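Data Collection > Tabletop Stations

Bresta Tabletop Station, two-arm

A fixed-view recording station for gathering demonstrations of sorting and placing tasks. Each recorded attempt is stored with joint positions, gripper opening and a task label. Red and blue tape marks the table.
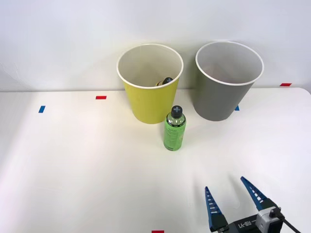
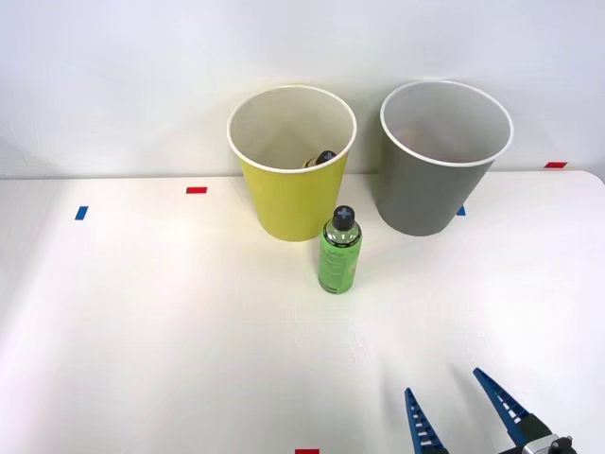

Bottle and cup task, fingers open.

The starter set holds 634 episodes across 14 tasks. Failed attempts are kept and tagged. Orders: Helmi Ahonen.

This site uses cookies. Accept | Settings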